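In Defence of the Table by the Door

Last updated: 18 October 2018

My sister-in-law visited us in the winter and told me, kindly, that our table by the door should be cleared. She had read a book. The book says that a flat surface near an entrance is a magnet, and that everything you put down on it will still be there in a year. She proposed a hook for each person and a closed cupboard for the rest, and she offered to help me do it before lunch.

I said no, and I have been thinking since then about why I said it so quickly. I am usually an obedient guest in other people's theories.

When I came to this country I rented a room in Skornbridge from Rhiannon Rosser. The room was small and cold, but she had a table in the hall, and on the first evening she told me, "That end is yours." I owned almost nothing then. I had a coat, some papers, a key and a very bad umbrella. I put the key and the umbrella on my end of the table and it was the first moment I felt that I lived somewhere. A hook would not have done this. A hook holds the thing for you, but it doesn't show it to anybody. On the table, my key was beside her letters, and it was plain that two people were living in the house.

I understand the complaint against such tables. I have seen the ones where the mail is so deep that a bill from November is discovered in autumn, with a dead battery on top of it and a child's sock. In my own house it has happened that we ate dinner with our plates on our knees, because the dinner table had become a second table by the door. My wife was not amused, and neither was I. A surface can go bad, I agree, in the same way that a garden can.

But the advice we get now is to have no surface at all. Last year I walked through a display home in Dreltance, one of those where they let you in on weekends to look. The entrance was beautiful and there was not one place in it to put something down. I had a wet umbrella in my hand and I carried it through all the rooms, the bathroom too, like a man carrying a fish. The woman who showed us the house said that everything has a home behind the panels. She pressed one with her finger and it opened. I asked her where she puts her own things when she comes in at night with full hands. She thought about it and said, "On the floor, mostly." 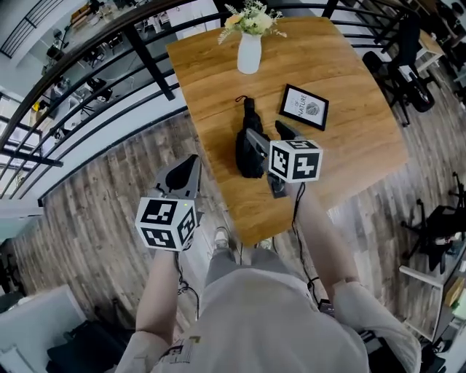
The umbrella is a good case, I think, because it is the thing which the cupboard people understand the least. In a cupboard it is perfectly tidy and you go out without it. I have bought, by my own shameful calculation, more umbrellas in this life than pairs of good shoes, and most of those I bought in the street, in the rain, knowing that a sound one was lying in the dark at home. My present one I have kept for years. It lies folded on the table, where my eyes pass over it each morning, and that is the entire system.

There is also the question of pretty things. The book permits one vase, I believe, or one bowl, and says that it must be alone to be "appreciated". I find this very strange. A vase that stands alone on a clean table looks to me like it is waiting for a doctor. Put it next to something that a person has just dropped there, a glove or a folded bag, and suddenly it belongs to a house. My wife keeps artificial flowers in ours, and for a long time I was a snob about this. I grew up with a mother who would have preferred an empty vase. Now I have changed my opinion. The real ones we bought always died in the week when we were busy, and then they stood there dead and accused us. The false ones are pale and modest, they need a little dusting, and visitors say something nice about them before they come close enough to know.

And I would like to say a word for pictures that lie down. Every house I have loved had at least one picture which was going to be hung soon. It lies on a table or leans against a wall, and it may wait there longer than some marriages. People who love order see an unfinished job. I see that the family has not decided yet, and that they look at the picture much more often now than they will when it is on a nail above the heater. When ours finally went up, in the hall, I stopped seeing it inside a month.

My friend Zanele Maluleke disagrees with me about nearly all of this, and she is a person I respect. She says that I can be romantic about a messy table only because I am not the one who wipes it. This was true when she first said it, and I took it badly for a week. Since then I wipe it. On Sunday evening I lift up everything, clean the wood with a damp cloth and a dry one, throw out the papers that are finished, and put the other things back more or less where they were. It takes me 20 minutes, with the radio on. Zanele says that it would take two if the table was empty — and this is also true. I only don't see what I would do with the other eighteen.

My sister-in-law comes again after the new year. I have bought one hook, as a gesture, and screwed it to the wall at the correct height. At this moment it is lying on the table that I should have hung her scarf on it, the one she left behind last time. I mean the scarf is lying there. I walk past it every day, and so I will remember to give it back.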